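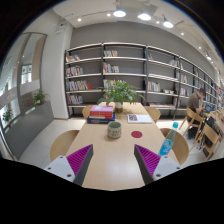 Brirwood wrote:
> The reading room table marks too easily. I rubbed at a pale ring with a dry cloth for most of Friday's opening and it is still there. Can we agree on what goes on the wood and what doesn't? My vote is coasters for everything, bottles included, and plants off the table altogether.

Agreed on the coasters, disagree on the plants. A vase does no harm if its foot is dry when it goes down. The finish is hard wax oil, last coated in May, and it tolerates a damp base for a short time. It does not tolerate one overnight.

Proposed rules for the table, to replace the old sheet:

1. Cups. Any cup with a drink in it stands on a coaster. The dark red one stays on the table. Cups without a handle get picked up by the body, so don't fill them to the rim.

2. Bottles. Cap on whenever you are not drinking. A bottle with a screw cap can share the table with books – an open glass can't.

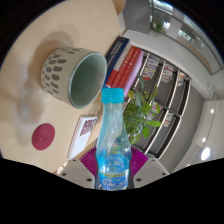 3. Books. Stack with the widest volumes at the bottom and keep the pile to one side, away from the drinks. No more than 7 in a pile. Booklets lie flat on the other side.

4. Plants. One vase, at the shelf end. Lift it out to water it, wipe the foot, put it back. Leaves may overlap the lower shelves but should not rest on the spines.

5. Marks. Leave a fresh white ring alone for a day. If it is still there, use a 300 grit pad with a little oil, along the grain, then wait 20 minutes and buff. Dry rubbing only polishes the surrounding area and makes the ring easier to see.

The Ellar oil is in the cupboard under the window. The Nepia tin next to it is for the chairs and is a different sheen, so please don't swap them.

Objections to the list by May 31, 2024. After that I'll print the sheet.

Skarel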